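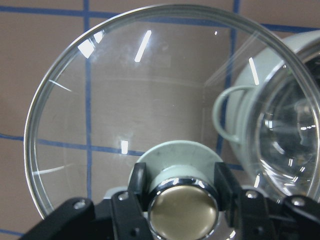 Brestia on the radio

Blog > Listening > Radio plays

Print this | E-mail this

I finished the last episode of Brestia in June, a bit behind everyone else. It started as a stage play at the Gutari, where I saw it twice, and the radio version runs 138 minutes over 2 parts. The story is the same. A lighthouse supply boat gets stuck at Plarkisgate for the winter and the crew has to live with the town.

On stage there were long stretches with no talking at all. For radio they've given most of those to the ship's cook, who now writes letters home. I liked the letters more than I expected to. The one about the frozen mail sacks is new and it's the best thing in part one. 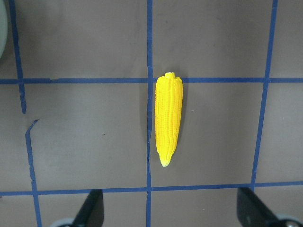

Part two is weaker. The town meeting goes on too long, and with so many voices I lost track of who was for the harbor tax and who was against it. In the theater you could just look at where people were standing.

The wind is very good all the way through. I listened on headphones with the lights off, starting at 9 p.m., and would do it that way again. 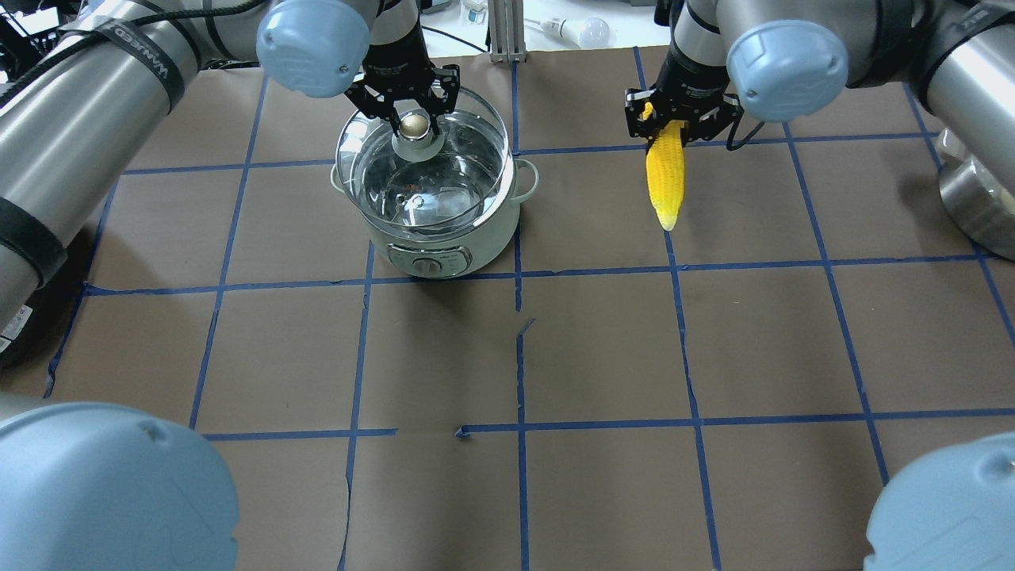 Glass lid held just above the pot.

The script is out in paperback from Mkhize. The letters are in the back, starting on page 51.

Contact | Copyright | Back to top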